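Lenora Work Surface, Pale Gray

Smooth top for folding, sorting and light bench work

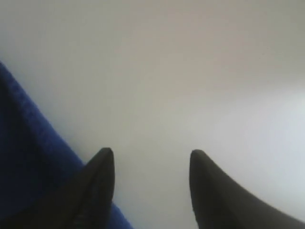 The Lenora is supplied as a single top without joints in the working area. It is sold on its own or with the Entwistle underframe, and both are finished at the Narnwood shop. The color is a pale gray with a matte face. Under warm lamps it reads slightly beige; under a strong side light it goes close to white. Order a sample chip if the top has to match existing furniture.

The surface carries no printed grid, logo or measuring marks. Customers who fold towels and cloths to a fixed size generally add their own tape lines. Use low-tack tape and remove it within a month. Tape left longer can leave adhesive behind, which comes off with rubbing alcohol on a soft cloth.

Specifications

Part number: 1857
Finish: matte, pale gray
Edge: rounded, same color as face
Width, front to back: 584 mm
Rated load, evenly spread: 200 lb
Fixing points, underside: 8
Underframe: Entwistle, sold separately
Feet: Stotance leveling feet, included with underframe

The load rating applies to a top fixed at all points. A top resting loose on trestles is not rated.

Fitting

Lay the top face down on a clean blanket. Set the underframe in place and start all the screws by hand before tightening any of them. Tighten from the center outward. The inserts are brass and will strip if driven with an impact driver – use a hand screwdriver for the last two turns. Turn the assembly over with two people and adjust the feet until the top sits level in both directions.

Care

Wipe with a damp cloth and a little dish soap. Dry afterward. Do not use scouring powder, steel wool or wax polish. Wax leaves shiny patches on the matte face, and fabric no longer slides evenly across it. Dark or strongly colored textiles should be washed once before they are left on the top overnight. Dye from a damp new towel can mark the finish, and blue and red are the slowest to clean off.

Hot irons must not be placed directly on the surface. A folded cotton pad is enough for brief pressing.

Ordering

Tops ship flat. Underframes ship in a separate carton and may arrive on a different day. Freight damage should be reported before the top is fitted. Replacement feet and inserts are kept in stock.

Related items
Entwistle underframe, fixed height
Entwistle underframe, adjustable
Stotance leveling feet, set
Lenora sample chip, pale gray
Lenora sample chip, charcoal

Comments

Alaric Blackwood
Fitted one in our linen room in April. Level and solid. The screws supplied were a bit short for our frame, which is an old one from another maker.

rowhouse_laundry
Does the charcoal show lint more than the gray?

Narnwood Support
Yes, light lint shows clearly on charcoal. Most linen rooms order the gray.

T.M.
Can confirm the note on wax. Took me two evenings to get it off.

Contact Narnwood | Shipping and returns | © Narnwood | Back to top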